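Butine Lab > Publications > Shared Handling of Sheet Parts > 4. Perception and Grasp Timing

2024-11-13
Madalena Abreu

4.2 Corner detection under partial view

The handover controller described in Section 3 assumes that the pose of the sheet is known at the moment the gripper closes. In practice the wrist camera sees the whole sheet only at long range. During the last part of the approach the sheet fills most of the view, and the depth readings on a plain, matte surface become sparse. We therefore do not fit a full rectangle at close range. The Engelbrecht tracker used in our earlier work did so, and it lost the sheet in most trials once two or more corners had left the image.

The present version tracks one corner and the two edges that meet there. Each edge is fitted as a line in image space, and the crossing point of the two lines is taken as the grasp target. The angle between the lines, together with the known right angle of the part, gives an estimate of tilt. This estimate is noisy when the sheet is nearly parallel to the image plane, so it is filtered over time and held fixed when the residual of either line rises above a set limit. 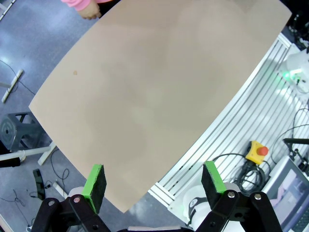
Figure 2. Wrist camera view with the lower corner of the board between the gripper fingers. A person's hand is at the upper left.

Two sources of error stand out in views of this kind. The first is clutter behind the sheet. Cables on the floor and the parallel grooves of the slotted rail give strong gradients, and the grooves can be mistaken for a sheet edge when their direction is close to that of the true one. We reject such candidates by comparing color on both sides of the line: one side must match the running color model of the sheet. The second is the gripper itself. The bright green pads move relative to the camera as the fingers close, and a fixed mask does not cover them. The mask is instead computed from the joint positions in every cycle.

Small marks on the surface, such as the brown spot in Figure 2, are kept out of the color model by a median filter. They are not used as features – most sheets have none, and a tracker that depends on them would be hard to compare across parts.

4.3 Training and test data

The edge classifier was trained on 2040 labeled views recorded in August at the Stusden site. A further 580 views were held out for testing. The split was made by session, so that no session contributes to both sets. Labels consist of the corner point, the two edge directions and a flag for hand contact. Views in which the corner was hidden by a finger were kept, with the corner marked at the crossing of the extended edges.

The contact flag is passed to the planner but does not trigger release or closing by itself. Closing begins when the corner estimate has stayed inside the grasp region for a fixed number of cycles – the value is listed with the other Cestham planner settings in the appendix.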